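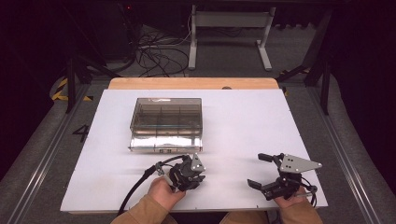
How long does it take before a new operator can work with the hand-held gripper pair?

Most people need one morning. The first hour goes to holding the grippers and opening and closing them without looking, and the rest goes to easy tasks with boxes, lids and small parts.

Trovura gripper pair – gallery of the work

Welcome to the gallery of our rental and training service. We at Trovura rent the hand-held gripper pair by the week, with the work board, the cables and a trainer for the first day. Our customers are companies and schools who want to record hand work for teaching their robots, and who do not wish to build all the equipment by themselves. This page is for the storage box task, the one we are asked for the most.

Work at the board
Two grippers, one for each hand, and a clear storage box with a gray tinted lid. The box has compartments inside, so the same box can serve for many different tasks.

The grippers
Black body, two fingers, and a gray metal plate on top. The fingers open wide, as on the right gripper. Please keep the cable on the outer side of your arm and leave it some freedom – a tight cable makes the wrist tired very soon.

The board
White, and placed on a table of normal height. We advise our customers to keep only the objects of the task on it. Clean it with a soft cloth at the end of the day.

The box
A clear box is more difficult than a colored one, because of the reflections. Ilham Belkadi, our trainer, likes to begin with it all the same. If you prefer an easier start, ask for the solid color set when you make the order.

What is in the rental
One left gripper and one right gripper, one work board, the cable set, a printed guide of 13 pages and the training on the first day. The price is 445 per week, and the second week is 70 less. Delivery is not included. For a purchase the price is 1,684 for the full set, with the same training.

What customers wrote to us
"The grippers are light and my team learned fast. The guide could have more drawings." – Brahim Morsy, Alaoui workshop
"We had a problem with one cable on Saturday and the new one was here on the next working day. I would like a longer cable in the set." – Samah Gaber, Asuneo

How to order
Write to Latifa Fahmy at the Trovura office and tell her the week you want, the number of operators and the kind of objects you will use. She answers in the mornings, before noon. The calendar for October is already open, and a reservation can be moved one time without cost. For questions about the use of the grippers, please ask for Chaimae Bouzid.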